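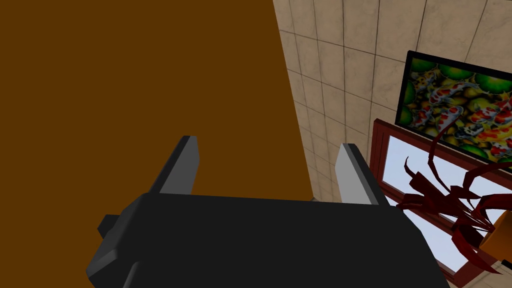
Plain brown surface, close up

Subject: Re: [attic-rooms] Growing under a sloped roof, first winter
Date: February 17, 2025

Hi everyone,

So glad this came up, I've been wanting to talk attic gardening for months! Quoting the original post so I can answer it properly:

> We moved to Wuncombe in October and the top floor has one
> window in the slope and not much else. Is it worth trying
> plants up there, or will they all sulk until spring?
> Budget is small, maybe a shelf and a few pots.

Please try it! I started with 19 pots under the roof and lost only the basil, which I'd have killed anywhere. Light from a roof window is wonderful stuff – it comes straight down, so you don't get that desperate leaning you see on a windowsill.

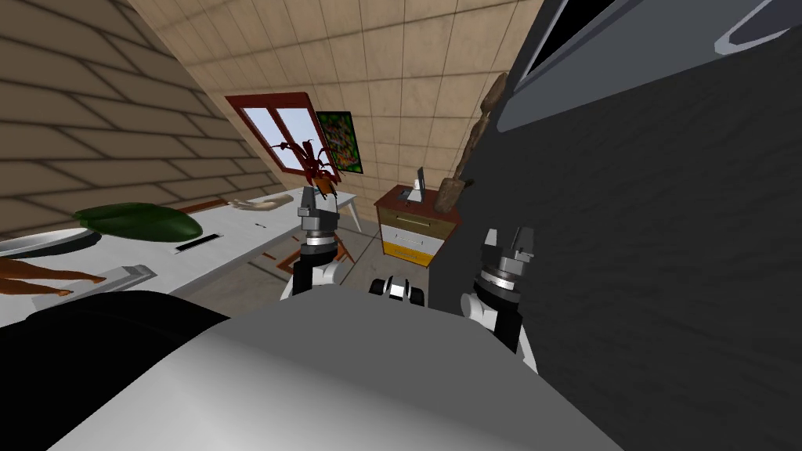 The trouble is heat. In July mine was an oven by noon, and I ended up taping a sheet of white fabric over the glass until the sun moved off. In winter it swings the other way, so keep anything tender 30 inches or more from the pane at night.

What I'd start with:

1. Snake plants and jade. They shrug off both the heat and the chill, and jade gets lovely red edges in bright light.

2. Bromeliads, if you can find small ones. The Grasturo nursery had a table full last time I went (I came home with three, no regrets).
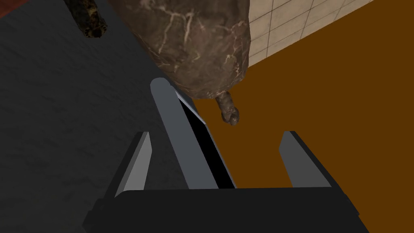 3. Chili peppers, sown now. I use the Rorneck seed mix in plain potting soil and they go crazy by June.

Water less than you think until the days get longer. And do tell us what you pick, I want to hear all of it!

A fellow roof grower in Ginting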